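[skellberg-dev] Re: Tracking loss under glass roofs, auto exposure or mask?
Tuesday, 16:20

On Tuesday morning the Plombridge maintainer wrote:

> We see the visual-inertial front end drop out on the Rollelville
> sessions, mostly when the gripper is pitched up. Indoor sessions with a
> normal ceiling are fine with the same build. My first guess is auto
> exposure. Second guess is the static mask, which was drawn for the old
> finger geometry. Has anyone separated the two? Also, is it safe to raise
> the FAST threshold in the joseph config, or does the relocalizer read
> the same value?

The relocalizer reads the same value. It is loaded once in the tracker constructor and passed by reference, so if you raise it for the front end you starve the relocalizer too, and then a short dropout becomes a long one. Please leave it alone until the two are split. There is a patch on my branch but it has no tests.

On separating the causes: I reran 43 of the Rollelville episodes with exposure locked in replay (gain compensation only, so clipped pixels stay clipped) and again with a new mask. Gain compensation changed nothing worth reporting. The new mask recovered 3 episodes. The remainder fail for a third reason that neither guess covers.

A roof made of repeating panes gives you plenty of corners, and they are good corners by score. They are also nearly identical to each other, and with the fisheye model the descriptors around the ribs match across neighboring panes. Meanwhile anything held close to the lens takes up a large part of the image circle and moves with the hand, or swings a bit if it is cloth or a strap. So the tracker ends up choosing between ambiguous points far away and consistent points that are attached to the wrong body. When the second group wins the RANSAC vote the pose freezes while the IMU says we are moving, the residual gate trips, and we log it as "lost". It is logged with the same code as a real loss, which is a separate bug.

Things I tried, in order:

Ratio test down from the default. Helps with the panes, but costs too many points indoors.

Cap of 40 features per grid cell. Small effect.

IMU-predicted rotation used to reject points before the vote. This is the one that works. Points that stay put in the image while the gyro reports rotation are dropped. It needs the time offset to be right, so run the calibration step again if your bags predate the clock change.

Dynamic mask from a segmentation model. Works on people, poor on fabric very near the lens, and too slow on the machine I have.

Frame 114 of the replay log is a reasonable regression case. Bright glass up top, dark knit-looking fabric and a strap up close, one person at middle distance. If your change keeps the pose alive through that stretch it will probably survive the other sessions from the same site.

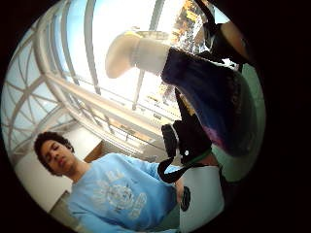
The gyro check is off by default in joseph. Set reject_static_under_rotation to true in the tracker section and rebuild the cache before you replay.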